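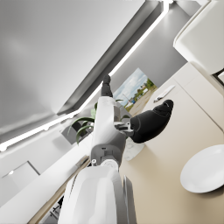 Cuisine simulée, vue inclinée : le bras devant la fenêtre.

Le planificateur de Fultalach rendait sa réponse en 400 millisecondes. Depuis le début de l'après-midi, il rendait toujours la même : aucune trajectoire valide.

J'ai relancé l'épisode 519. Le bras est parti de sa position de repos, s'est penché au-dessus du plan de travail beige et s'est arrêté net, un doigt noir au-dessus de la petite chose blanche et froissée. Le module de perception, Undik, lui donnait chaque fois un nom différent. Serviette, puis pain, puis serviette. J'ai ouvert le fichier de la scène pour trancher. L'objet y portait le nom de objet_mou_2, sans commentaire.

À Culau, l'équipe du contrôle était déjà partie. Ils avaient laissé un message sur le canal commun : chez eux tout passait, les couples étaient propres, il fallait regarder du côté des collisions. Je regardais du côté des collisions depuis trois jours.

J'ai affiché les volumes englobants. L'assiette avait le sien, correct. L'ustensile blanc au fond du plan de travail aussi, un peu large. La plante avait une boîte énorme, comme si chaque feuille occupait tout l'air autour d'elle. Je l'ai réduite. Aucune trajectoire valide.

Vers 19 heures, j'ai fait ce que je ne fais jamais, j'ai lu le journal depuis la première ligne. Il y en avait 1 688. La plupart disaient que tout allait bien. À la ligne 912 – je l'ai notée sur ma main – la fenêtre était déclarée comme un obstacle, et le paysage derrière elle aussi. Les arbres, le petit véhicule, le sol sableux, le ciel. Quelqu'un avait exporté le décor avec le reste, à l'échelle de la cuisine. Pour le planificateur, les nuages étaient posés contre le coude du bras.

J'ai décoché le ciel. Il y avait une case pour ça, dans l'outil de Pirzada, entre le sol et les murs.

Le calcul a repris. Une courbe verte est apparue au-dessus du plan de travail, avec un léger détour du côté du placard. Je n'ai pas lancé l'exécution tout de suite. J'ai d'abord orienté la vue vers la fenêtre et j'ai vérifié que les nuages étaient encore là, à l'affichage. Ils y étaient.

J'ai enregistré la scène sous un autre nom et j'ai appuyé sur la barre d'espace.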